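Hilo sobre muebles de terraza porque llevo 2 semanas metida en esto y necesito soltarlo en algún lado

Contexto: balcón estrecho, orientado al oeste, sol de tarde a lo bestia. Quería un banco y una mesita. Nada más. Un banco y una mesita, qué puede salir mal

Primera parada, Beledance. Web preciosa. Bancos de teca a precios de coche de segunda mano. El que me gustaba, 1.000 euros clavados, cojines aparte. APARTE. Un banco sin cojín es una tabla con patas, lo siento

Luego me pasé a Clastby, que todo el mundo recomienda. Aluminio lacado, ligero, no se oxida, bien. Pero el asiento es de lamas muy separadas y se te clavan a los diez minutos. Lo probé en tienda. Me levanté con rayas en los muslos

Tema medidas, IMPORTANTE. El banco de Clastby pone 161 cm de ancho. Mi hueco entre la barandilla y la pared es de 165, perfecto no? Pues no. 161 es el asiento. Los reposabrazos van por fuera y no salen en la ficha, hay que preguntar por el chat

Repito para los del fondo: preguntad SIEMPRE la medida total con brazos. Y la altura del asiento. Y si viene montado, mirad que quepa por la puerta del balcón

Lo de montar merece tuit propio. Las instrucciones de Clastby son una hoja con cuatro dibujos y una lista de tornillos con letras que luego no vienen en las bolsas. En la tienda tenían uno medio montado y le bailaba una pata

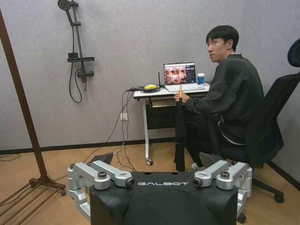 GALBOT, en letras blancas sobre negro.

Sigo. Opción tres, Vasylenko. Taller pequeño, hacen a medida, madera de acacia. Me contestaron el mismo día, que ya es más que los otros dos. Mandas el hueco y te pasan dibujo y presupuesto

Pega: la acacia hay que aceitarla. Dos veces al año si le da el sol como al mío. Les pregunté qué pasa si no lo hago y me dijeron "se pone gris y se abre". Directos. Me gustó

A ver que hay gente que busca ese gris plateado, a mi en teca me parece bonito. En acacia no lo veo, queda como de banco de parque abandonado

Sobre el ratán sintético, que me lo habéis preguntado por privado: depende muchísimo. El plano y finito se parte con el sol, tuve unas sillas y a la segunda temporada soltaban tiras. El redondo y gordo aguanta bastante mejor, pero coge polvo en cada hueco y eso lo limpias tú con un cepillo de dientes un domingo

Mesita: aquí lo tuve claro rápido. Muko, plegable, acero pintado, 106 euros. Se cuelga de la barandilla con dos ganchos y cuando no la usas la bajas. Para balcón estrecho es lo mejor que he comprado nunca

Lo malo de la Muko es que en verano quema. Pero quemar de no poder apoyar el brazo. La pedí en verde oscuro por bonita y claro. Si os da el sol de tarde pedidla en blanco o en crema

Ah y los ganchos traen una goma para no rayar la barandilla, pero se resbala. Le puse un trozo de fieltro adhesivo y arreglado

Cojines. No compréis los que llevan el relleno cosido sin cremallera. Da igual lo que diga la etiqueta de "resistente al agua", un día se te olvida dentro la funda y no los secas en la vida. Funda quitable, espuma de secado rápido, y color medio. El crudo dura limpio una tarde

Total que el banco va a ser de Vasylenko. 150 de ancho TOTAL, con brazos incluidos, respaldo un poco inclinado y sin cajón debajo. El cajón me lo ofrecían pero se llena de hojas y de bichos

Me lo traen un jueves por la mañana, me han dicho que ya avisarán de cual. Ya pondré foto cuando este colocado

Edito: que sí, que el aceite lo tengo comprado. Aceite para exterior, con filtro uv, mano fina y trapo, no brocha. Si alguien tiene uno que no huela tres días que lo diga por aqui porfa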